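4. Setting Up the Shared Visit Sign-In

Read this before you announce your open house. The Lakent guest module is sold as a way to bring congregations together. It prints name badges and sends reminders, and whether anyone from the mosque talks to anyone from the chapel afterward is up to you.

1. Log in to Lakent as the host congregation. Only one host is allowed per visit, even if the brochure says "co-hosted."

2. Open Visits, then New Visit. Enter the date in full, for example April 14, 2021. Short dates get read in the wrong order.

3. Set the guest limit. The default is 455. Change it to what your hall holds.

4. Under Traditions, add each group by the name it uses for itself. Skip the suggested list. Vira Maksymiv went through it for us in December and found two groups merged that haven't shared a building in years.

Note: The "Harmony Score" on this page counts badge scans. We leave it off.
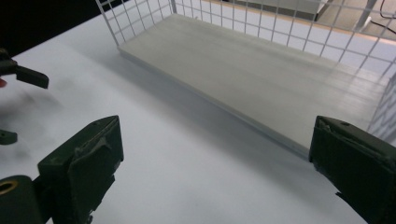 White wire-mesh basket on a white tabletop.

5. Enter prayer times and quiet periods by hand. The automatic lookup has been wrong by 13 minutes at our site, and the support desk calls this "within tolerance."

6. Fill in the food page. "Vegetarian" does not cover halal, kosher or fasting guests, whatever the help text claims. Use the free text box and phone each group to check.

7. Press Preview and read the welcome message out loud. Delete any line you wouldn't say to a guest's face.

8. Press Publish. Invitations go out at once.

Caution: Published invitations can't be recalled. Editing the visit sends every guest a second message, including those who declined.

Caution: Do not turn on Share Guest List unless each group has agreed in writing. The box is checked by default after every update.

If the badges come out blank, restart the print service and try one badge before running the rest. Questions about permissions go to Jawad Rajput.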